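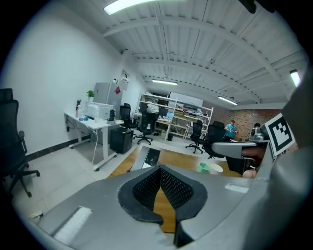 Moving a sourdough starter across the country, will it live?

Posted by crumbwagon, Dec 15, 2019

Hi all, long time reader, first time asking anything. I'm moving to Steltimdale in a couple of weeks and it's a 2356 mile drive from where I am now. I've had my starter going since April and I'm weirdly attached to it (my sister thinks I've lost it). It's a plain white flour starter, fed once a day, lives on the counter in a quart jar.

The drive is going to take me four days, maybe five if the weather is bad, and I'll be in motels with no kitchen. I can bring a cooler but I don't really want to be buying ice at every gas station. Can I just feed it and leave it in the car? Overnight lows could be well under freezing for part of the trip. Also the place I'm moving to is a lot higher up, so do I need to change anything once I get there? I've read so many different things and now I'm more confused than when I started.

3 replies

rye_or_die_38

You're overthinking it, and I say that with love because I did the same thing before my own move. Starters are tough! Mix up a stiff one the night before you leave - 2 spoons of starter, enough flour to make it feel like play dough, just a little water. Stiff starter ferments a lot slower than the pancake batter kind, so it can go several days without you fussing over it. Put it in a jar that's way too big, lid on loose. Mine climbed out of a jelly jar somewhere in the second state and I was scraping it off the seat belt buckle for weeks.

Bring it into the motel at night with your bags. Don't leave it in the car if it's going to freeze hard. It probably wouldn't kill all of it, but a frozen jar can crack and then you've got glass in your starter and it's garbage anyway.

And please dry some before you go. Smear a thin layer on parchment, let it sit out until it flakes, crumble it in a sandwich bag. Keep that bag in your purse or whatever, away from the jar. If everything goes wrong you add water and flour and you're back in business in a week or so. I also left a jar with a neighbor, which is how she got into baking, and now she makes better bread than me.

Zukska

just buy a new one when you get there, its flour

oven_mitts_only

Agree with the first reply on the stiff starter and the dried backup. I'll add the altitude part since it got skipped.

I went from near sea level to the mountains and the starter itself didn't care much. What changed was the dough. It rose faster than I was used to, so for the first month everything I baked was overproofed and flat on top. I cut my bulk rise short and started watching the dough and ignoring the clock. The air was also really dry, so I needed more water in the same recipe - I'd add it a spoonful at a time until it felt like it used to. Flour left in an open bin dries out too, so get one with a real lid.

When you arrive, don't try to bake the first night. Take a little of the stiff starter, thin it back out to how you normally keep it, and feed it twice a day until it doubles on schedule. Mine took three days. It smelled like nail polish remover on the first one and I nearly threw it out, but a couple of feedings fixed that.

If your new kitchen is cold, the oven with only the light on works great. Put a sticky note on the oven door so you don't preheat with the jar inside. Ask me how I know.

crumbwagon

Thank you!! Drying a batch tonight. Going to do the stiff one in a half gallon pickle jar, which should be plenty of room. Sticky note is going in the moving box with the tape.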